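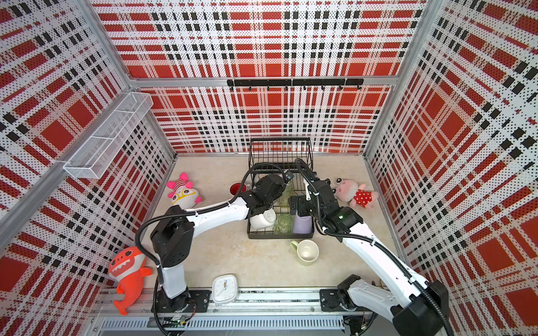
Escorredor de louça

O escorredor de louça é um utensílio de cozinha usado para apoiar pratos, copos e talheres depois da lavagem, até que a água escorra e evapore. Fica em geral ao lado da cuba ou dentro de um armário suspenso sobre a pia.

Materiais

Os modelos mais comuns são de arame revestido, aço inoxidável, plástico ou madeira. O revestimento do arame protege contra a ferrugem, mas costuma descascar primeiro nos pontos de solda. A madeira exige secagem completa entre os usos.

Tipos

Escorredor de bancada: pode ter um ou dois andares e bandeja coletora. Os maiores suportam até 4 kg.
Escorredor embutido: instalado em armário sem fundo inferior, comum na Itália e na Finlândia.
Escorredor dobrável: em forma de X, guardado fechado.

Higiene

A bandeja acumula água e resíduos de calcário, removidos com vinagre diluído. Copos e xícaras secam melhor inclinados, com passagem de ar pela borda.

Ver também

Pia
Lava-louças
Pano de prato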